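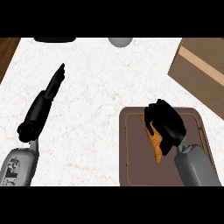

4.2 Equipment Requests from Partner Kitchens

The Vesidton program sends used kitchen equipment to training kitchens run by partner groups. Each partner fills out a request form once a year, in December, and the form is read against a stock list kept at the Trisutdale warehouse. We reviewed the forms from all 23 partners for the most recent cycle. Of these, 13 came from groups that had received at least one earlier shipment. The rest were first requests.

Returning partners asked for different things than new ones did. New partners tended to list large items such as ovens, mixers and refrigerators, often without a model or a voltage. Returning partners asked for replacement parts, hand tools and storage. Several wrote in the comments box that a mixer from an earlier shipment was sitting idle for want of a belt or a plug adapter. One form, from a bakery course, asked for nothing except dough scrapers and a box of fuses.

Shipping cost shaped what could be sent. The program sets a limit of 2,000 dollars per partner per cycle, and freight is paid out of that amount. A single oven can use up most of it before any smaller goods are added. Staff at the warehouse told us that they now call a partner before packing anything that needs a pallet. These calls were started after two ovens were held at a port while the receiving groups looked for money to pay the import fees. The current limit was put in place on Jun 14, 2019, and has not been changed.
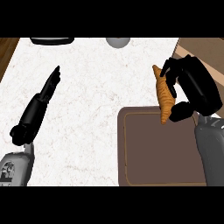

Bench space came up on the forms more often than we had expected. The Bae partner teaches small groups in a room with a single long counter, and its trainers wrote that each new appliance takes away a place where a student could stand. They preferred items that can be put away at the end of a lesson. With appliances standing permanently on the counter, the trainers said, students end up working on their laps or sharing one board. For this reason we coded bench space as its own category and did not fold it into storage.

The Nastier partner had the opposite problem. It had moved into a former cafeteria with long counters and little to put on them, and its form listed large appliances only. We kept both cases in the sample. A fixed package of goods, which the program used in its first years, would have suited neither.

Forms were coded by two readers working separately. Where the readers disagreed, the item was discussed and placed in one category. Most disagreements concerned items that could count as either a tool or a part, such as mixer attachments. We counted these as parts when the partner already owned the machine and as tools in all other cases. Items written in the margins were included if they could be read.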